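Unit 3. Work surfaces: heights, reach and clearance

Last updated: 5/9/24

These notes cover the second half of the workplace layout module. Read them before the lab at the Wundthorpe building. Definitions of percentile and allowance are in Unit 2 and are not repeated.

3.1 Reference height

Bench height is set from standing elbow height, not from stature. Two people of the same stature can differ in elbow height by enough to matter. Measure with the upper arm hanging and the forearm level, shoes on. Record to the nearest half inch.

Light assembly is done slightly below elbow height. Precision work is raised above it so that the eyes come closer to the task, and the forearms are then supported on the surface. Heavy work, where the body is used to push down, goes lower. A single fixed bench cannot serve all of these. If the bench is fixed, size it for the taller users and supply platforms for the others.

3.2 Reach zones

The normal zone is the area swept by the forearm with the elbow at the side. The maximum zone is swept by the whole arm from the shoulder. Items used in every cycle belong in the normal zone. Items used once per batch may sit in the maximum zone. Storage goes outside both.

Reach tables give static values. A worker who must lift an item at the end of the reach has less usable distance – apply the load correction from the Saden sheet. The correction is not linear, so do not interpolate past the last row.

3.3 Shared benches

When two people work side by side, their maximum zones overlap. Overlap is acceptable for shared supplies and poor practice for the main task. Draw both sets of arcs on the same plan, mark the overlap, and check that neither main task point falls inside it. Elbow clearance is measured with the arms in the working posture, which is wider than the standing breadth in most tables. 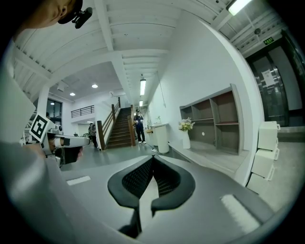 Should the spacing be set from the average user?

Spacing is a clearance dimension, so it is set from a large user. The average would leave half of the group short of room.

3.4 Assignment

Redraw the Sauerland packing bench for a group of 18 users using the measurements handed out in class. Show the normal and maximum zones in plan view and the bench height in side view. State every allowance used. Submit drawings to Sreekumar Mathew – paper only, one sheet per view.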